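Notes from the Sourdough Bench

Well, October got away from me. I had every intention of sending this out before the long weekend and then the starter went sluggish, the oven element went on a Friday afternoon (of course it did), and I ended up baking at my sister's place across town with a tin of flour rolling around in the boot of the car. So this month you get one long item from me in place of the usual bits and pieces, and it's all about rye.

I've been scared of rye for years. Wheat dough talks to you — it stretches, it bounces back, it tells you when it's had enough. Rye just sits there like wet cement. My first few loaves had a gummy stripe along the bottom you could have used to hang wallpaper, and I went back to my usual white batard and pretended rye was something other people did.
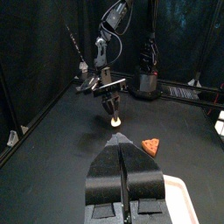
What changed my mind was a bag of wholegrain rye from Skurum, the little mill out past the highway that does the Friday pick-ups. It's a coarser grind than the supermarket stuff and it smells a bit like hay, in a good way. The card stapled to the bag said to use a hot soaker, and I'd never bothered with one before. You take 200 grams of the rye, pour over the same weight of water just off the boil, give it a good hard stir, put a lid on and walk away until it's cooled right down. By the time you come back it has gone sweet and dark and sticky. I ate a spoonful straight from the bowl, which I don't recommend but wouldn't talk you out of either.

The soaker goes in with your ripe starter, another lot of flour, salt and enough water to get you to something like thick porridge. No kneading! I kept waiting for the bit where I'd have to knead it and that bit never came. Wet your hands, wet the spatula, scrape it all into a greased tin and smooth the top. Mine went into the old Bravine tin I picked up at the church fair, the long skinny one with the lid that doesn't fit anymore.

Then you wait for pinholes. When the top starts to show little holes like a crumpet, it's ready for the oven, and if you leave it much longer it'll sink in the middle. I missed the moment twice. The third time I set the kitchen timer for 30 minutes and kept resetting it, so I had to go and look whether I felt like it or not.

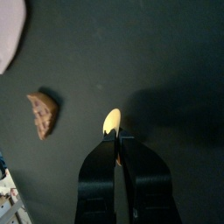

Newsletter no. 123

A few of you wrote back after the last one asking about caraway, so I'd better declare myself. I like it. I like it toasted in a dry pan first and bashed up a bit, and I like less of it than most recipes want. If you grew up with the really strong stuff you'll think my loaf is timid, and that's fine, put more in yours. Fennel seed is lovely too, and so is a big spoon of treacle if you want a darker colour and a loaf that keeps.

And it does keep! I'm used to bread that's past its best by the second morning, and here I was on day five, slicing it thin and putting it under cheese. It was better than on day two. You do have to hold off cutting it, though. Give it a full night wrapped in a tea towel, even if the whole house smells of it and somebody is hovering near the breadboard with the butter already out. Cut it warm and you'll be back to the gummy stripe, and you'll blame the flour, like I did.

Toppings so far: sharp cheddar and pickled onion, smoked trout, butter and far too much honey. My nephew had peanut butter and banana on his and declared it the best of the lot. I haven't tried it. I'm working up to it.

If the Skurum bags are sold out when you get there, the bulk bins at Fusto on the corner have a medium rye that behaves nearly as well. It drinks a bit less water, so hold some back until you've had a stir and seen how it's going.

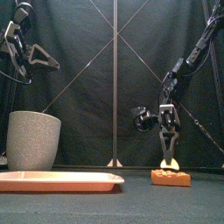
Swaps and small notices

The starter swap is on again at the Steinbach hall, 10 in the morning, same room as last time. Bring a clean jar with a lid and a label, please, as we had a few mystery jars left over and I'm still feeding one of them. Rye starters very welcome. I'll have a couple of spare bags of flour with me and one loaf for slicing, so come early if you want the crusty end.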